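Siregar Community Laundry: progress report to the Vurnance Fund

Period ending 2023-06-03

Services
The laundry has run five days a week since April. We washed 2974 loads for 521 households, mostly bedding and work clothes. Demand is highest after rain, when people without dryers come in.

Spending
Water and power are on budget. Detergent is over – Grokard raised its prices in April and we have not found a cheaper supplier.

Equipment
Four washers are in daily use. The fifth needs a new drain pump, which Floteck has on order. We have asked for the labour to be billed separately so it can be charged to the repairs line.
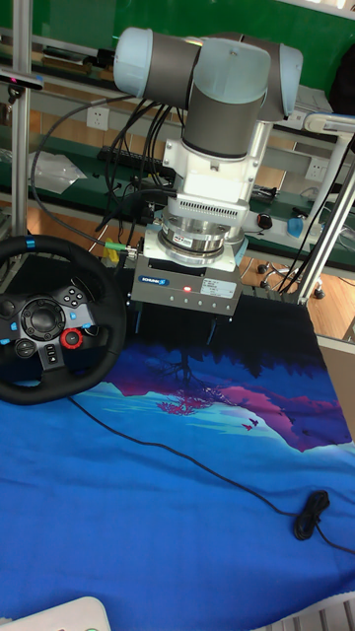
Next period
Fit the pump, extend Thursday hours to 7 pm and get two quotes for detergent in bulk.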